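# Ticket 2503: Training plan shows wrong rest days and repeats the same stair session

Opened: Monday, February 8, 2021
Product: Temberg training planner, web and phone
Reported by: Hạnh Võ, Clollska fitness studio
Assigned to: Mizanur Matubbar
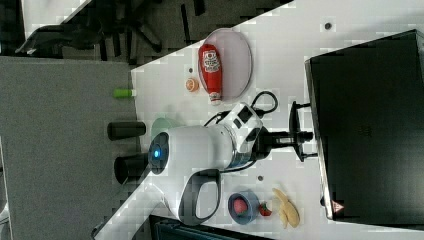 The problem began after I changed the plan of one client from "general strength" to "daily movement." Before the change, the plan had two rest days in each week. Now the rest days are still shown in the calendar, but when the client opens the day on her phone, she gets a full session with step-ups and loaded carries. It is the same session every time. The client is 2 weeks into a 14 week plan, and she has sore knees from before, so I would like to solve this soon.

What I tried already:

- logged out and in again, on web and on phone
- removed the rest days, saved, and put them back
- made a copy of the plan with a new name (the copy has the same fault)
- asked the client to update the app

Expected: a rest day opens with the text "Rest or easy walk."
Result: a rest day opens with "Stairs B," 274 steps in total.

I did not delete the plan. I am afraid to lose her notes about the knees, which are written inside the sessions.

---

**Mizanur Matubbar, support**

Thank you for the clear report, Hạnh. Please do not delete the plan, the notes would go with it. Could you tell me three things?

1. Did you change the plan type from the client page or from the plan page?
2. Is the box "Fill open days" checked under Plan > Options?
3. Do other clients with the "daily movement" type have the same fault?

**Hạnh Võ**

1. From the client page.
2. Yes, it is checked. I did not check it myself, or I do not remember it.
3. I have one other client with this type, and his rest days are correct. But his plan was "daily movement" from the beginning, it was never changed.

**Mizanur Matubbar, support**

This helps. I made a test plan and changed its type from the client page, and "Fill open days" became checked by itself. When I change the type from the plan page, it stays unchecked. So we have at least one fault on our side.

Please try this order:

1. Open Plan > Options and uncheck "Fill open days."
2. Press Save. Wait for the green line at the top.
3. Open Calendar and press "Rebuild from today." Do not choose "Rebuild all," it will write over the finished sessions.
4. Ask the client to pull down the list on her phone one time.

**Hạnh Võ**

I did the four steps. On the web it is good now, the rest day opens with the correct text. On the phone the client still sees "Stairs B" for this week. Next week is correct for her. Her notes are all there — I checked every session.

**Mizanur Matubbar, support**

The phone keeps the current week in its own memory, so the client can train without a connection. Pulling down the list should refresh it, but it looks like it only refreshes the weeks that were not opened yet. Please ask her to go to Settings > Storage > Clear saved week. Before this, she should check that her last session has a gray check mark, which means it was already sent to us. If it has an empty circle, please write here first.

**Hạnh Võ**

The check mark was gray. She cleared the saved week and now the rest days are correct on the phone also.

One more question. My colleague Siriporn Petchrat wants to move some of her own clients to "daily movement," people who sit all day and then have trouble when they carry shopping or go up to their apartment. Should she wait?

**Mizanur Matubbar, support**

She can do it now if she changes the type from the plan page. From the client page, please wait for the fix. I passed both faults to Lợi Đào on the calendar team: the box that becomes checked, and the saved week that does not refresh.

**Internal note, Lợi Đào**

Box: confirmed. The client page sends the default options of the new type together with the type, and the old options are lost. Small change. Saved week: confirmed on one phone, I still need to test it on a tablet.

**Status:** workaround given, waiting for fix. Ticket stays open until the fix is released.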